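30th March

A few posts on the arms, as people keep asking me how the job has changed since we brought them in. I work at Prallgate. We sort and kit small parts for other firms, and part of the kitting is now done by robot arms.

Before an arm goes near a customer's parts it practises on shape boards. Block, board, matching hole. The red cross is the one I've spent most of my time on lately.

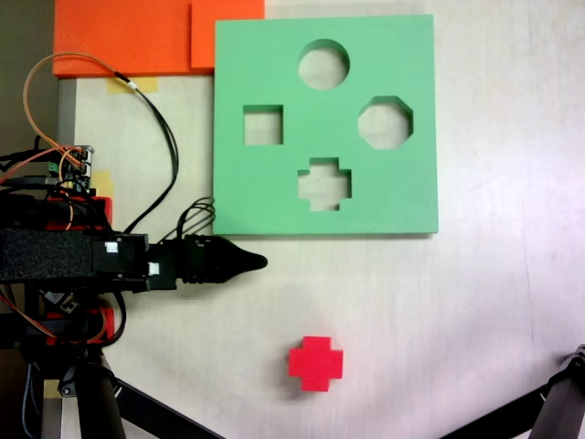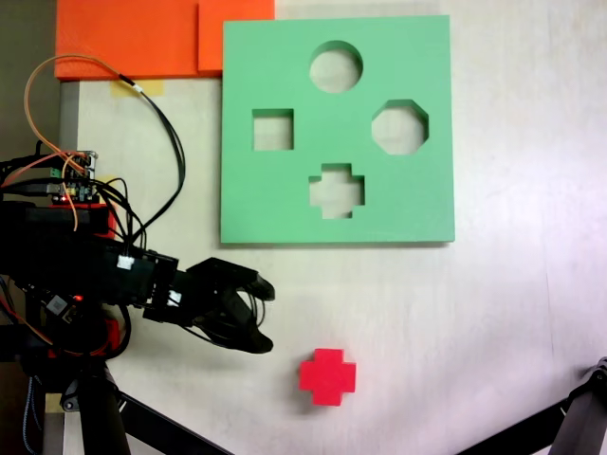
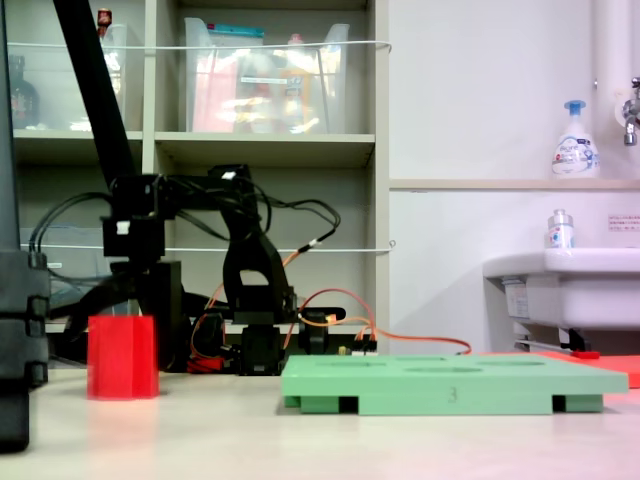 Practice bench at Prallgate, green board and a red block in each. The cross-shaped block is in the first two.

2/ What the job was before. You stood at a bench with a tray on your left and a kit box on your right and you filled boxes. Our biggest order in August was 2,351 kits for Gavik and we did every one by hand. My wrists were sore for a good while after.

3/ What the job is now. I still stand at a bench, but a fair part of my shift goes on setting up. I put the board down, put the block down, run the arm, write down what it did, and move the block a bit. Then I do it again.

It's slower than people imagine. Someone from the office came by expecting to see kits flying out the door. We were doing a cross.

4/ The cross is a pain because it has to be turned the right way before it will go in. A round one doesn't care. You and I turn a part in our fingers without thinking about it. The arm has to get the grip right first, and if the grip is off, the drop is off.

We do runs of 10 and log each one as in, on the edge, or missed. I'm not posting the scores. They go up and down and people read too much into them.

5/ Tape matters more than I would have guessed. If a board creeps over during a run, the log is no good and you start the run again. Same with cables. I check them at the start of the shift and again after lunch.

6/ On jobs, as that's what most of you want to know. There were people who thought we'd be gone by the end of the first year. We weren't. Two people moved over to the Trederau site by choice and their spots were not filled. So the headcount did go down, and I won't pretend that's nothing.

The rest of us were offered training on the arms. Most took it. A couple said no thanks and stayed on hand kitting, and there's still plenty of that.

7/ The training was run by Nadiia Polishchuk. She made us stop an arm mid-move before she let us start one. We did that for the whole first morning. I thought it was overkill, but the first time an arm went somewhere I didn't want it, my hand was on the stop before I'd decided anything.

8/ Pay. We got a bump for the arm ticket, a small one. In my opinion it should be more, as we're now the ones who write up faults and reset after them, and that used to be a technician's work. It's been raised at the last two staff meetings. No answer yet.

9/ What I like: less sore at the end of the day, and I can sit for the logging. I've also learned to read an error list, which I never expected to do.

What I don't like: it's quieter. On hand kitting there were four of us around one bench and you talked all day. Now I'm at a practice bench by myself for long stretches. I've asked if we can put two benches side by side.

10/ Someone asked if the arm ever gets bored. No. I do, at about 100 drops.

11/ Next up is a trial for Karpenko with their own fittings in place of the blocks. They're small, metal and not all the same length, so I expect a lot of misses at first. I'll be on hand kitting for half of each shift until that gets going.

12/ Replying to a few at once. Yes, you can learn this without a technical background, I came from a warehouse. No, we don't have student placements at the moment. And yes, the guy who asked about gloves, we still wear them for metal parts and take them off for the keyboard.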